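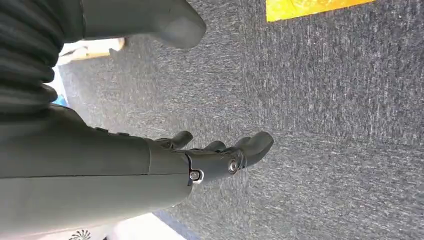 Kayode Ajayi

Lists > Flustbridge Rooms > Archive > May > Re: Floor levels and the Skadero units

On 14:07, Allari wrote:
> Before the Skadero units are ordered I need the clear width on the
> long wall and a view on the floor. My tape gave 2,750 mm at skirting
> height, but I only took it once. Also, does the floor need levelling
> first, or can the units be packed up on their own feet? Başaran
> quoted for a self-levelling compound over the whole room and it
> seems a lot of work for three pieces of furniture.
>
> Last question: can the old matting go back down afterwards?

Taking these in order.

1. Width. I also get 2,750 mm at the skirting. At 807 mm above the floor, where the worktop will sit, it is 7 mm less. The plaster bellies out towards the door end. Please order to the smaller dimension and leave the skirting alone. If the top is cut to the skirting figure it will have to be scribed or trimmed on site, and the edging on the Skadero tops does not take kindly to being trimmed.

2. Level. I would not pour compound over the whole room. The fall runs along the length of the wall and is gradual, so the feet can take it up. They adjust from the front through the plinth, and the full range is 67 mm, well beyond what we need. Start at the highest point of the floor, set that unit with its feet nearly wound in, then carry the level along from there. Starting at the low end means lifting everything again when you reach the high one.

Check front to back as well as side to side. The doors on the tall unit will drift open if it leans forward even slightly.

3. Feet. Put a hard pad under each one. Felt compresses unevenly under a loaded cupboard and the level will be out again within the month. Wind the feet down with the units unloaded and check again once the shelves are filled.

4. Matting. Not under the units. It can go back in the walkway, cut to finish short of the plinth so that the plinth clips off without dragging on it. Vacuum both sides before it is relaid. Grit trapped under matting marks a floor faster than bare traffic does. The joins need double-sided tape of the removable kind; the old stuff left a residue that took me most of an afternoon with a plastic scraper.

5. Başaran. I would ask them to requote for a local patch at the threshold only. That is a trip hazard whatever we decide about the furniture, and it wants doing before anything heavy is wheeled in.

One thing not covered in your message: the delivery is flat-packed and the longest carton will not turn at the top of the stairs if it is carried level. Stand it on end at the half landing.

I have the long level and the pads. Send me the revised drawing when you have it and I will check the plinth heights against my readings before the order goes in.

Kayode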